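Brøndum, edifício de arrendamento, construção de 1978
Lista de verificação das partes comuns e da fração 2, com comentários
Data da visita: 11/10/2021
Próxima visita: November, se o administrador confirmar. (corrijo: novembro)

Legenda usada na lista: C = conforme; CO = conforme com observação; NC = não conforme; NV = não verificado.

Nota antes de começar. O português não é a minha língua materna e por isso prefiro frases curtas. Se algum comentário não ficar claro, peço que me escrevam antes de mandar fazer a obra.

1. ENTRADA E ESCADA

1.1 Porta da rua fecha sozinha até ao fim: CO
A mola está fraca. A porta para a poucos centímetros do batente e fica assim até alguém a puxar. Regular a mola ou substituir.

1.2 Fechadura abre por dentro sem chave: C

1.3 Corrimão firme em todo o comprimento: NC
O suporte junto ao primeiro patamar mexe-se com a mão. Já estava escrito no relatório anterior, com a palavra "ligeiro". Agora não escrevo ligeiro. Fixar com bucha nova, porque o furo antigo está largo.

1.4 Degraus sem arestas partidas: CO
O terceiro degrau, a contar de baixo, tem a tira antiderrapante levantada num canto. Colar ou retirar toda a tira, não deixar metade.

1.5 Iluminação da escada: C
O temporizador dá tempo suficiente para subir devagar com sacos. Experimentei duas vezes.

1.6 Caminho livre de objetos: NC
Um carrinho de bebé e duas caixas debaixo do lanço. Compreendo que as frações são pequenas, mas a saída tem de ficar livre. Deixei aviso na caixa do correio geral.

2. ELETRICIDADE

2.1 Quadro geral fechado e com etiquetas: CO
As etiquetas existem, mas duas estão escritas a lápis e já quase não se leem. Escrever de novo com marcador permanente.

2.2 Interruptor diferencial dispara com o botão de teste: C

2.3 Tomadas da cozinha com terra: C

2.4 Tomadas da sala com terra: NC
A tomada atrás do lugar do sofá não tem ligação de terra. As outras têm. Não usar esta tomada até ser reparada. Pus fita por cima.

2.5 Cabos sem emendas visíveis: C

2.6 Contador acessível: C
Contador auxiliar da fração: leitura 268.

3. GÁS E AQUECIMENTO

3.1 Mangueira do fogão dentro do prazo: NC
O prazo impresso já passou. É uma peça barata e peço que seja trocada esta semana, sem esperar pelas outras obras.

3.2 Torneira de corte acessível: CO
Está acessível, mas é preciso tirar a gaveta de baixo para lá chegar. O inquilino sabe onde é. Um visitante não sabe. Sugiro uma etiqueta na porta do armário.

3.3 Esquentador, marca Skudada, revisão em dia: NV
O livro de revisões não estava na fração. A empresa Stivari diz que tem cópia e vai enviar. Enquanto não recebo a cópia, não posso marcar C.

3.4 Grelha de ventilação livre: NC
Tapada por dentro com cartão. Retirei o cartão com autorização do inquilino e expliquei a razão. A grelha nunca deve ser tapada, também no inverno.

4. SUPERFÍCIES E HUMIDADE

4.1 Teto da casa de banho sem bolor: CO
Pequenos pontos escuros no canto por cima do duche. Limpar, secar bem, e deixar a porta aberta depois do banho.

4.2 Rodapés bem fixos: C

4.3 Superfícies sem fissuras abertas: CO
Uma fissura aberta deixa passar a ponta de uma folha de papel. Uma linha superficial não deixa, e normalmente sente-se pouco ao passar o dedo. Na fração encontrei somente linhas superficiais, no corredor e por cima da porta do quarto. Marquei a data a lápis nas pontas, para comparar na próxima visita.
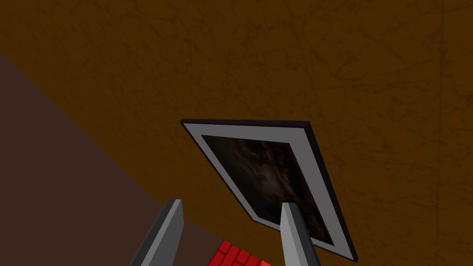

Superfície castanha com rede de linhas finas e escuras (imagem gerada por computador).

4.4 Silicone à volta da banheira: NC
Descolado no lado da parede. Retirar todo o silicone velho antes de aplicar o novo. Quando se põe novo por cima do velho, a água entra na mesma.

4.5 Janelas abrem e fecham sem esforço: CO
A janela do quarto raspa em baixo. Penso que são as dobradiças e não a madeira, mas não tenho certeza. Pedir opinião ao carpinteiro antes de aplainar.

5. INCÊNDIO

5.1 Detetor de fumo na fração: C
Toca com o botão. Bateria substituída durante a visita.

5.2 Extintor no patamar: NC
O manómetro está no verde, mas falta o selo e a etiqueta da última manutenção. Sem etiqueta não conta como verificado. Contactar a Prirnmont, que faz a manutenção dos outros extintores do edifício.

5.3 Manta ignífuga na cozinha: C
Pendurada longe do fogão, como deve ser.

5.4 Planta de emergência afixada: CO
A planta é antiga e mostra uma porta para o pátio que hoje está murada. Isto pode enganar uma pessoa com pressa. Fazer planta nova.

6. PÁTIO E ARRECADAÇÃO

6.1 Ralo do pátio limpo: CO
Folhas por cima da grelha. Limpei à mão. No outono é melhor ver todas as semanas.

6.2 Arrecadação sem produtos inflamáveis: NC
Um bidão sem rótulo, com cheiro a diluente. Não o movi. O proprietário deve identificar o conteúdo e levá-lo para o local de recolha próprio.

6.3 Prateleiras fixas à parede: C
Carga máxima escrita na prateleira: 200 kg. A carga que lá está é muito inferior.

PRIORIDADES

Imediato: 2.4 (tomada sem terra), 3.1 (mangueira do gás), 6.2 (bidão).
Até ao fim do mês: 1.3, 1.6, 4.4, 5.2.
Até à próxima visita: todos os pontos marcados CO.

O ponto 3.4 ficou resolvido durante a visita, mas deixo NC na lista porque foi assim que o encontrei. Na próxima visita verifico outra vez.

Peço ao administrador que devolva esta lista com a data de cada reparação escrita ao lado do número do ponto. Fotografias das faturas servem, desde que se leia o nome da peça. O ponto 3.3 fica em aberto até chegar a cópia da Stivari.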